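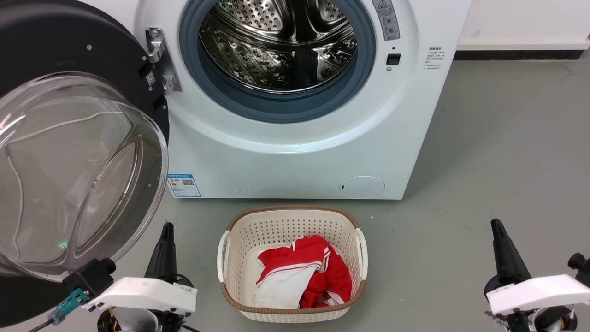 Photo: Navilholm

Patricio Toledo spent most of May reading media invoices. As head of buying at Makori, an independent agency, he had been asked by a household goods client, Navilholm, to explain why its online display budget bought fewer views each quarter.

"The price per thousand had not moved," he says. "The loss was in the fees between our bid and the publisher's receipt."

Toledo's team matched log files from the buying platform against records supplied by 57 publishers. The first pass covered 1046 domains. Of these, 295 had no named seller in the public files that publishers post to list who may sell their space.

"A missing entry is not proof of fraud," Toledo says. "It means the chain can't be checked. We stopped bidding there until someone could show us a contract."

The matching took longer than planned. Time stamps were kept in different zones, and two exchanges rounded prices before reporting them. Makori wrote a small tool, Drarnska, to put the records into one format. It does not score sites or set bids.

Navilholm now buys from a fixed list of 700 domains, reviewed each quarter. Toledo expects the list to shrink. He also wants log access written into every contract before a campaign starts, with the fields named one by one.

"If the contract says 'reasonable reporting,' you get a summary sheet," he says. "Ask for the auction ID, the clearing price and the seller ID."

Makori will present the method at Salon, a trade meeting for media buyers. Toledo says the publisher names will be removed from the slides, and the fee tables will stay in.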